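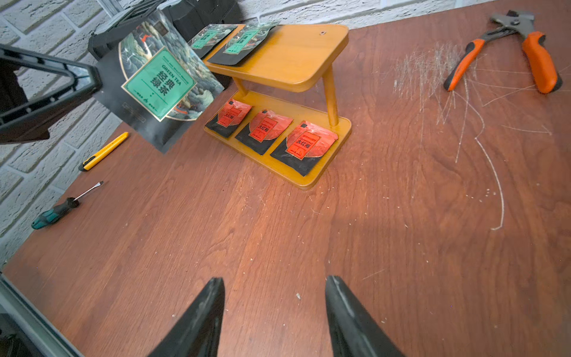
Braser Home Help – Kitchen & Table

Print this page | E-mail to a friend

We use cookies to remember your settings. By staying on this page you accept them.

How do you sort single tea packets on a two-tier stand?

My sister-in-law gave me a big mixed bag of Chinese tea for my birthday, all in those little black foil packets, and I've finally bought a small wooden stand so they can live out on the table where I'll remember to drink them. It's just two trays, one over the other on a pair of round legs. I have Da Hong Pao with the red labels and green tea with the green ones, and the green packets come in more than one size, and that is what's throwing me. Right now the red ones are on the bottom in a row and the green are up top, but one keeps sliding until it hangs over the edge. Do you go by color, by size, or by what you drink most? And is it bad for the tea to sit out like this?
Posted by Clodari

Oh, I love a tea shelf! We've had one for 6 years now and I've tried it every way there is, so take this for what it's worth. I'd keep the kinds apart as you have them, but I would put the bigger packets on the bottom tray, where there's a lip to hold them in, and save the top for the small ones.

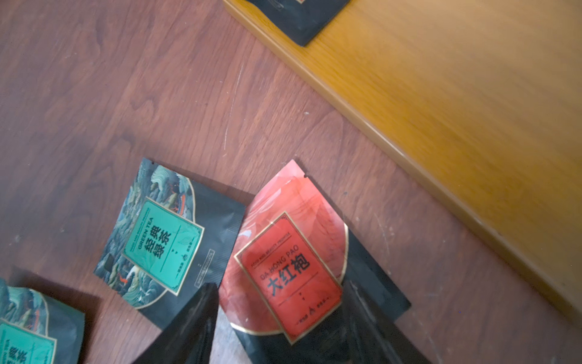
Before you put anything back, lay all the green ones flat on the table, label up, and look them over for little tears near the corners. Foil keeps tea very nicely as long as it's whole – mine have sat out for around 18 months and still tasted fine to me – but I drink any nicked ones first, or tip them into a tin with a tight lid. Keep the stand out of direct sun and away from the stove, and don't overfill it. I set out 6 at a time and the rest stay in a drawer, which also gives me an excuse to rearrange it all every week or so (my husband thinks I'm playing store).
Posted by Hostus

Red on the bottom, green on top, looks nice. A strip of drawer liner will stop the sliding. Mine cost 2 dollars.
Posted by Mughal

Sign in to add your reply

Contact us | Copyright Braser Home Help | Back to top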